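The white shelves — gallery

Finden Road shared workshop and kitchen. Page put together in a rush, sorry for any typos, will fix when I get five minutes. Updated Wednesday, November 6, 2024.

So the big white unit is up and in use. Took long enough. Came from the old Prendden shop when they closed the upstairs, flat in the back of a van, screws in a jam jar, no instructions. Two evenings to build. One of those was mostly taking it apart again after a divider went in back to front. The spare peg holes show in places. Leaving them — handy if we ever want to shift a board up or down.

A few people asked what it's for. Short answer, fruit. Longer answer, anything that used to live in the one big bowl by the sink and came out squashed. The bowl was fine in winter. By September it was a mess, pears at the bottom going brown under everything else, and the small flies that come with that.

Idea is simple. One piece, one cubby, nothing stacked, nothing leaning. Looks a bit daft with so much space round each one but you can see what you've got. Started with just a few bits to try the heights out before filling it up.

Wiped down first, every board, warm water and a drop of washing up liquid, then a dry cloth. White shows everything. Worth doing before anything goes in, a pain to do after.
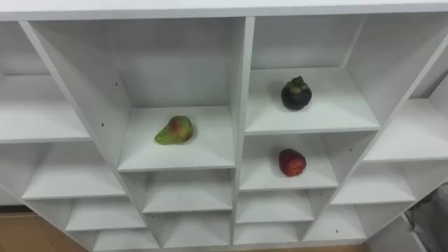
A pear, a mangosteen and an apple, one to a cubby.

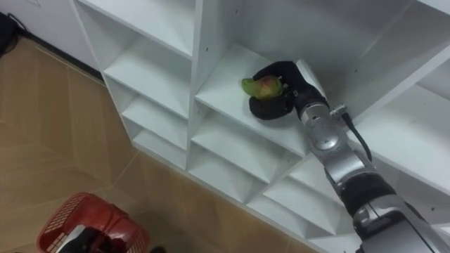
Mango, green with a bit of red to it, near the front edge of its shelf.

Notes on how we're using it, for anyone on the Edet rota or just passing through.

Soft stuff goes at a height you can reach without stretching. Pears especially. They look fine then you press near the stalk and your thumb goes in. Check the neck, not the belly, and do it gently, other people have to eat it.

Mangoes. Colour tells you next to nothing, plenty of them stay green and are perfectly good inside. Give it a light squeeze, have a smell at the stalk end. If it smells of something, eat it today. If it smells of nothing put it back and leave it alone. Please don't line up mangoes you have each given a good hard squeeze, they bruise and then we have a row of bruised mangoes.

Mangosteens don't keep as long as the thick skin makes you think. Rind should give a little. Rock hard all over usually means it's past it. They stain too, the juice from the rind is terrible on cloth and I'd guess not great on white board either. So cut them on the chopping board by the sink, never on the unit. A shallow cut round the middle and twist, don't go straight through or you get the segments as well.

Apples look after themselves mostly. Keep them a cubby or two away from anything you don't want ripening fast. Or right next door if you do — the hard pears could use the help.

Bananas not allowed. Well, allowed, but on the hook by the window. They go over in no time and set everything else off, and a black banana on a white shelf is a sad thing to walk in on of a morning.

Citrus, still arguing. I'd say it goes in the lower cubbies where it's a bit cooler, others want it in the fridge door. Try both and see.

Nothing wet goes on the boards please. Rinse it when you're about to eat it. If you must wash a whole bag in one go, dry it properly on the rack first, the undersides too, that's where the mould starts.

Labels. There was a plan for labels. I bought a pack of 40 of those little Nirkard card ones with the sticky backs, stuck up 12, and most had dropped off by the next morning. Boards too smooth I think, or the glue's rubbish. Rest of the pack is in the drawer with the string if anyone has a better idea. Pencil on masking tape works but looks awful.

Weight limits, someone asked. No idea. It's not a bookcase. Don't put the big squash in it, and don't put the mixer on top, I know it looks like a worktop. It isn't one.

Cleaning is every Friday, whoever is last out. Empty it, wipe it, check the back corners, put back only what's worth keeping. Anything past it goes in the compost tub. Anything nearly past it goes in the pan — 30 minutes on a low heat with a spoon of sugar and a bit of lemon, lid on, stir it when you remember. Good on porridge. Pears and apples together best, mango on it's own or it takes over.

If you bring fruit in and it's only for you, put your initials on the skin in pen. If there's no initials it's for everyone. Money for the shared fruit goes in the tin as before, and there's £103 in there at the moment so we're alright till after Christmas I reckon, unless somebody gets a taste for mangosteens.

Still to do: felt pads under the feet so it stops scraping the floor, a strap at the back to fix it to the wall, and the gap down the side wants something in it as grapes roll in there and you can't get them out again without a ruler. If you've got a spare bit of white trim, any length, leave it by the door with a note on.

More pictures when it's properly full. Send me yours and I'll add them.

Contact: use the form or leave a note in the kitchen | © 2024 Finden Road | Back to top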